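Cuando le propuse la entrevista me puso una sola condición: que no saliera su nombre. «En el pueblo ya saben quién soy, y fuera qué más da», me dijo, y me sirvió un café tan cargado que todavía lo noto. Lleva media vida recogiendo coplas, romances y cantos de trabajo por la comarca, y el resultado es Lunano, un archivo sonoro que cualquiera puede escuchar desde casa (yo perdí una tarde entera, aviso).

Empezó con una grabadora de casete prestada y su abuela en la cocina. «Ella cantaba pelando patatas y se callaba en cuanto veía el aparato. Tuve que esconderlo detrás del frutero». De aquella cinta salieron siete canciones y una bronca monumental.

Después vinieron las vecinas, los pueblos de al lado, las residencias. Hoy el catálogo tiene 3,381 piezas, de las que 635 son nanas. ¡Tantas nanas! Le pregunté por qué y se echó a reír: «Porque es lo último que se olvida. Hay mujeres que no recuerdan qué han comido y te cantan cuatro estrofas sin fallar una palabra».

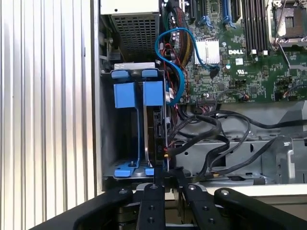 Lo que más le preocupa ahora son las cintas. Guarda 145 sin digitalizar, algunas con las etiquetas ya ilegibles, y cada una hay que escucharla entera, a velocidad real, con un cuaderno al lado. Le pregunté por la parte informática, que a mí me da un respeto tremendo, y se encogió de hombros: «A mí también me lo daba. Luego abres un servidor Dell, ves la fuente de alimentación con su rejilla y esas piezas azules de plástico, y piensas: bueno, peor era el frutero». Para ordenar el catálogo usa Gratutov, un programa que le recomendaron en un curso y con el que discute en voz alta — doy fe.

También hablamos de dinero, claro. Trikeo, una pequeña editorial, le publicó un cancionero con una tirada de 1,000 ejemplares, y con eso pagó los viajes de dos inviernos. «Rica no me he hecho. He comido muchísimas rosquillas, eso sí».

Le pedí que me pusiera su grabación favorita y tardó un buen rato en decidirse. Al final eligió un canto de siega de dos hermanas que llevaban años sin hablarse y aceptaron cantar juntas con tal de que cada una se sentara mirando a una pared distinta. Se oye una silla, una tos, y luego las dos voces entrando a la vez. Me emocioné, qué le voy a hacer.

Antes de irme quise saber adónde iba el próximo viaje. A Ban, me contestó, una aldea donde le han hablado de un romance que no tiene recogido en ninguna parte. Ya ha llamado dos veces. La señora que lo sabe dice que está ronca, que vuelva a llamar cuando acabe la vendimia.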